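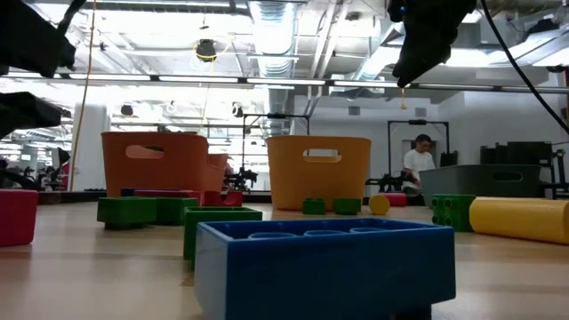
Bricks, bins and a waiting gripper at the Solach open day.

I had promised my sister I would go along to the Solach open day and I very nearly didn't, what with the rain and the Christmas shopping and a cold that had been hanging about since the start of December. I am glad I went, and I have been boring people about it ever since, so it seems only fair that readers of this column should have their turn.

Let me say first that I am not a technical person. I spent most of my working life in the furniture trade, a good part of it at Skandholm, and the cleverest machine we had was a panel saw that frightened everybody. My idea of a robot came from television. I expected something with a face, I suppose, or at least something that would bring me a cup of tea. What I found was a bright room with a big silver duct along the ceiling, dark mechanical arms here and there, and a floor covered in toys.

I do mean toys. Great big building bricks in blue and green and red, the sort you buy for a toddler so that they can't be swallowed, and storage bins in orange and grey with a slot cut out for your hand. It looked like my grandson's bedroom, and I felt at home at once.

Our guide was Chukwuemeka Nwankwo, a patient man with a lovely speaking voice, and he asked our group to guess how hard it would be to teach a machine to tidy it all up. A gentleman behind me said an afternoon. Chukwuemeka smiled and told us that his team had made 1,071 attempts at the tidying exercise so far, and that he was still pleased when a cylinder went where it was meant to go. He said this without a trace of embarrassment, and I liked him enormously for it.

Then we watched. The demonstration lasted 90 minutes, with a break for mince pies, and I won't pretend it was all gripping. The arm would come down over a brick, stop, seem to think better of it and come down again. Two bricks went into a bin while I was finishing my first mince pie (I am not a fast eater) and there was a proper cheer, as if someone had scored. One brick was dropped, and there was a groan, and the woman beside me said "oh, bad luck, love" to a piece of metal.

Now, I know what the worry is, because I share it. When Rolland brought in the new packing line at the old Penska works, people I was fond of lost their jobs, and no amount of mince pies would have made that right. A friendly afternoon can be a way of getting the public to stop asking questions. But I think we ask better questions when we have been let into the room. Before the visit I would have asked whether the robots were coming for us. Afterwards I wanted to know who decides which jobs they are taught, and who gets the benefit when they finally learn them — and I put both to Chukwuemeka, who said he could answer a bit of the first and none of the second. I would sooner have that than a glossy leaflet.

What stays with me, though, is how much I had taken for granted about my own two hands. I came home and picked up a cushion, a slipper and a tangerine off the sitting room carpet without a thought, and then I stood there with the tangerine feeling rather impressed with myself.

So I would ask other firms to do as Solach has done, and to show us the drops and the dithering along with the successes. And if they could hold the next one in warmer weather, with a few more chairs for those of us with bad knees, I shall bring my grandson.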